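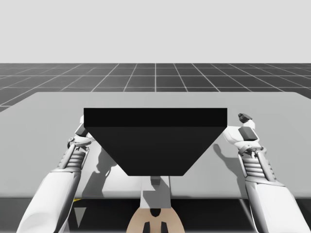
A member writing from Lawal asks whether the minimum size for lake trout applies to fish taken through the ice as well as to fish taken from a boat, and whether the new tagging rule on the Komer Reservoir covers both.

It does in both cases. The office has received the same inquiry from several other members, and the reply is therefore being sent to the full list. The original message is quoted at the end.

Minimum size. Lake trout kept from the Komer Reservoir must measure at least 30 inches from the tip of the snout to the end of the tail, with the tail pressed together. The measurement is taken on a flat surface with the mouth closed. Fish under that length must be returned to the water at once, whatever their condition. The rule is the same in open water and under ice, and it is the same on the Paketar arm as on the main basin.

Tags. Each member who intends to keep lake trout must hold a season tag before fishing. The association was allotted 1,003 tags for the current season. Tags are issued on written request and may not be lent or passed on, even within a household. A tag must be fastened through the jaw before the fish is moved from the place where it was landed. Members who release all of their fish do not need a tag, but they are asked to complete the catch card in the usual way.

Tip-ups and set lines. Members fishing through the ice may use no more than 9 tip-ups per party, and each must carry the member's number on a label that can be read without lifting the device. Lines may not be left unattended overnight. Any line found without a label will be removed and held at the Braltance landing until the end of the season.

Closed water. The inlet at the north end of the Paketar arm remains closed to all fishing until April. The closure extends 80 yards from the mouth of the stream and is marked by orange posts on both banks. Members crossing the closed water on foot should keep their gear packed until they are past the second post.

Catch cards. A number of cards from last season were returned without the location filled in. The space marked "area" should contain one of the three names printed on the back of the card: Main Basin, Paketar, or Braltance. Entries such as "usual spot" cannot be used when the office prepares its yearly report to the reservoir authority. Cards may be left in the box at the Braltance landing or mailed to the office.

Members who bought a printed rule booklet before the change should note that page 4 still gives the former size limit. A corrected page is available on request.

Further questions on these rules may be sent to the list or directly to the office.

Office of the Secretary
Komer Reservoir Anglers' Association

Earlier message to the list:

> I fish mostly out of Lawal and only get up to Komer
> once the ice is on. The notice at the landing talks
> about lake trout "landed by boat." Is the size limit the
> same for those of us with tip-ups? And do I need
> one of the new tags if I only plan to keep one fish
> all winter? I would like to have this straight before
> I drive up.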